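Progress report on the Zitow print collection
Prepared by Teófilo Huaranga for the Furkemier fund, November

Dear Mr. Tehrani,

I send you the report for the second period of the grant. The catalog of the engravings after Flemish and Dutch genre paintings is now well advanced. Of the 700 sheets in the collection, the first 100 have complete records, with the name of the engraver, the publisher where it is known, and the condition. The kitchen interiors and tavern subjects are done. The market views we started this month.

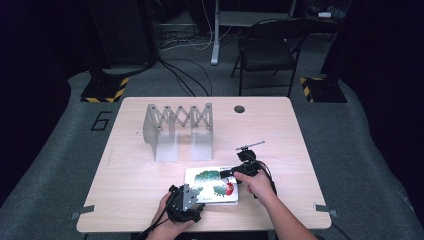 Attribution took more time than we planned. For 34 sheets the old inventory gives only the word "school", and Kornél Pap has compared each of these with impressions in other collections. He could name the engraver in seven cases. The others stay anonymous in the catalog – I prefer this to a guess that later readers will repeat.

Yeison Rivadeneyra continues with the mounting. Two mounts from the former owner were acidic and left a brown line on the paper, and these sheets are now waiting for the paper conservator.
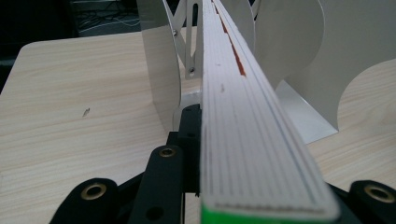

The printed guide for the spring display is the part where we are behind. Wojciech Wróbel has written the texts for the first room, but the second room still has no final choice of works. We discussed also the color on the guide. I would like a mostly white cover with a little bright green at one end, like the green band at the end of the white strip in the photo, and Mr. Wróbel would like dark red. We will send you both versions.

Spending is within the budget, except for mounting board, where the price went up after our application. I ask for your permission to move the unused travel money to this line. The trip to see the Isa albums is not necessary now, as the owner has sent us good scans.

In the next period we will finish the market views and begin with the portraits.

With kind regards,
Teófilo Huaranga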